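What I Learned Sitting Through a County Budget Hearing

October 13, 2019

I had lived in Bavidville for 4 years before I set foot in the county building for anything other than license plates, and I'm a little embarrassed to say so. My neighbor Nina talked me into it. She'd heard the commissioners were going to vote on cutting the Erkano Road bus, and she didn't want to sit there by herself — so off we went, with a thermos of coffee and a bag of those ginger cookies she makes.

The agenda ran 79 pages. I read maybe a third of it the night before and fell asleep somewhere in the culvert repairs. The bus was item 2, which got our hopes up, and then they moved it to the end. We got to know the folks in our row pretty well!

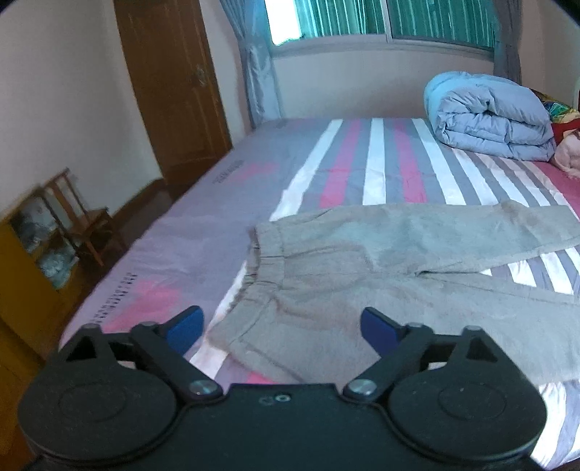

Public comment is the part I'd tell anyone to go and see at least once. You sign a sheet by the door, you get called up, and you have three minutes at the microphone. I had fussed over what to wear far more than over what to say, and had a pair of light pants with an elastic waist spread out on the bed half the afternoon while I made up my mind. Well, go for the elastic waist. Those chairs are hard and the meeting is long, and the commissioners were looking at their papers anyway.

Þórarinn Snorradóttir spoke right before me and was wonderful. She rides the bus to her job at Seletti, and she told them plainly that a cab would cost her 60 dollars a week. You could hear the room go quiet. I mostly said I agreed with her, then lost my place and sat down.

They put off the vote until April. Nina and I have already marked it down, and she's promised more cookies.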